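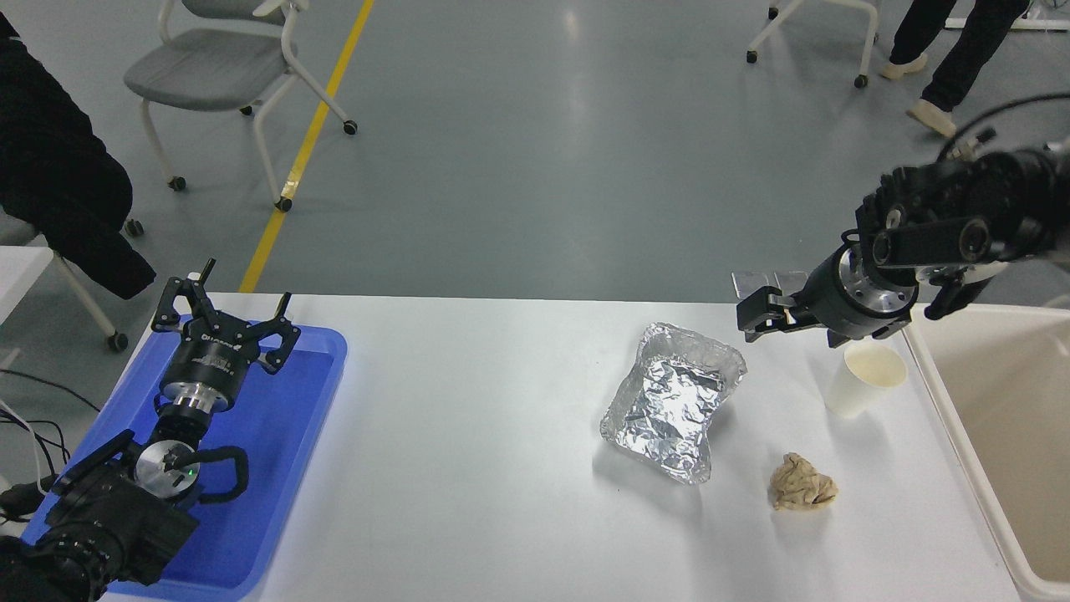

Main worktable, with the blue tray at the left end and the bin on the right.

Nurkik Building, Room 9
Housekeeping and safety walk-through, April
Form 1571, comments filled in by me as I went

Same deal as last time: I tick, I grumble a little, you read it whenever you get to it. Anything marked FIX goes back on the list for next month.

1. Floors and walkways
Floor free of spills: OK
Yellow line visible: OK
Walkway clear: OK
Comment: The floor has a really nice shine on it at the moment (thank you, whoever talked the cleaners into the new Jodex polish!) and I didn't find a slick spot anywhere, even over by the sink where I always expect one. The yellow line is holding up fine. People do walk through there all day long, so please keep bags off it.

2. Chairs and coats
Casters roll and don't wobble: OK
Chairs pushed in when not in use: FIX
Coats on hooks: FIX
Comment: I know, I know, the coats again. There's a black one draped over the chair at the far left behind the table, and I've tripped on a coat sleeve in this very room, so I'm going to keep bringing it up until the hooks get used. We have five hooks now. They're behind the door. They're good hooks! The gray chair with the white frame rolled fine when I gave it a push.

3. Table and trash
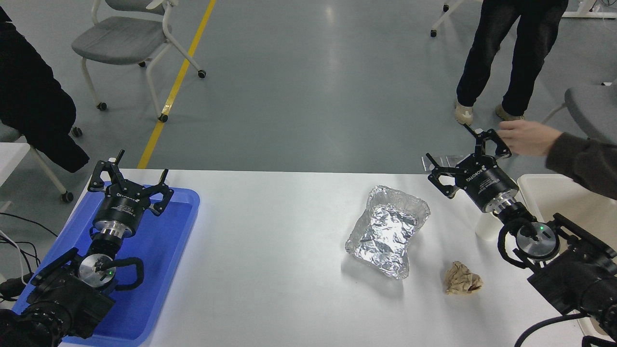 Trash on the table is my big thing this month, mostly because it's so easy to deal with. I'm not asking for a spotless surface in the middle of a working day, just for stuff that's finished with to leave before somebody puts an elbow in it. The crumpled foil tray in the middle and the wadded-up tan paper next to it are just what I mean, with the cream bin standing right there at the end of the table. Foil edges can be sharper than they look too, so pick it up from underneath and don't squash it down with your palm.

Table wiped down: OK
Loose trash in bin: FIX
Foil kept out of the paper recycling: OK, checked the big containers in the hall
Bin upright and easy to reach: OK

4. Drinks
Cups away from cables and plugs: FIX
Comment: One white cup standing on the right side of the table, too close to the cables for my taste. I don't care what's in it or if there's anything in it at all, cups live on the side shelf. If the shelf is full of Quintana catalogs again, move the catalogs.

5. Cables
Insulation in good shape where I could see it: OK
Nothing trailing across the walkway: OK
Power strip tag in date: FIX
Comment: Strip 1834 has lost its tag altogether. I looked under the table and behind the cabinet and came up with dust. I've emailed Trodico for a new one and taped a note to the strip for now, so please leave the note alone.

6. Exits, extinguisher, first aid
Door opens fully: OK
Extinguisher gauge in the green: OK
First aid box stocked: FIX
Comment: We're out of the small bandages again (see foil, above). I'll bring a box down at 9 tomorrow morning, and I can look at the chairs and coats again while I'm in.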